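Software Inspection Checklist: Hand-Held Gripper Capture Station
Site: Grellport, bench 4
Inspected by: Hiwot Dinsa
Reviewed by: Ayman Shboul
Date: June 5, 2021

Mark each item OK, FIX or N/A. Comments go under the item.

1. Clock sync
Left gripper, right gripper and head camera report to the same host clock. OK.
Comment: Offset was within limits after restart. Imad Rawashdeh changed the sync service in April and the old config is still on disk. Delete it.

2. Gripper encoder stream
Open and close each gripper fully and watch the width value in the Jendent viewer. FIX.
Comment: Right side reads 4 mm with the jaws shut. Re-zero and save. Left side is fine.

3. Dropped frames
Run a test capture and check the log. OK.
Comment: 1,370 frames, none dropped.

4. Table plane and grid registration
Load the table calibration, then compare the projected grid with the printed sheet in the head view. Check the tape at the table edges before starting. OK.
Comment: Lines match across the sheet. Bare wood at the sides is masked out in the planner, so a target placed there is rejected.

5. Object perception, hanging rack task
Put the white rack on the right half of the grid sheet with all hooks empty. Bring the left gripper to the pen-like object and keep the right gripper open near the rack base. Confirm that both grippers, the pen-like object and the rack get separate masks.

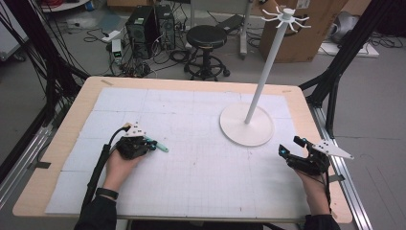
6. Thin parts and background
Check the hook mask against the large cardboard box behind the table. FIX.
Comment: Base and pole segment well. Hook tips come and go where they overlap the box. Hala Twal suggests raising the crop resolution before anyone retrains. Try that first.

7. Pose tracking
Cover one gripper's white plate by hand, uncover it, and time the recovery. OK.
Comment: Tracker flagged the loss both times. Do not accept a run where the flag is missing, even if the path looks smooth.

8. Cable clearance
Move both arms through the full work area and watch for cables pulling at the wrist. OK.

9. Replay limits
Replay the capture in simulation with the speed cap at 90 percent. FIX.
Comment: Stopped at step 43 on a wrist joint limit. Log sent to Mercedes Montoya. No replay on hardware until she closes it.

Open items: 2, 6, 9. Recheck after the next Kanden build.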